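To the Flimia planning list:

A member site wrote in September:

> After moving to the current Flimia release, our two-arm cell rejects valid grasps
> near the midline. The planner reports 428 candidates and discards 395 of them
> before any trajectory is attempted. Is this expected behavior?

The maintainers have reviewed the logs submitted with this report and reproduced the result at Flastthorpe with the Drostari collision module enabled.

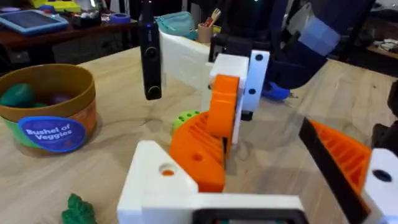
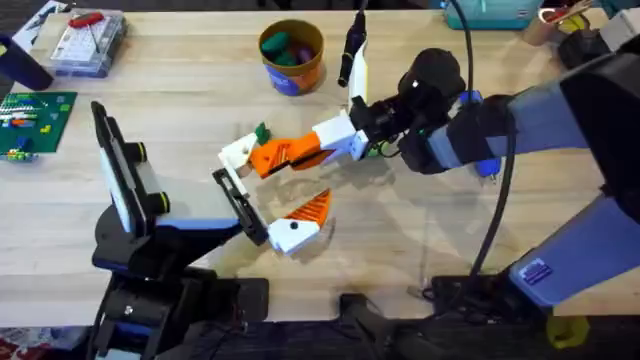 The discarded candidates share one cause. Drostari applies a single padding value to every link, and the default of 6 mm was chosen for rigid jaws. Ribbed orange fingers that face each other across an open gap are modeled as solid wedges, so the padded volumes meet well before the real parts would. A second arm working over the same tabletop makes the matter worse – its links are padded as well.

Sites are asked to set padding per link and to use 2 mm for finger links only. Padding on wrists and forearms should remain unchanged. The Granström configuration tool accepts the new field, but does not yet display it.

A corrected default will be proposed on this list before the next release.

Flimia maintainers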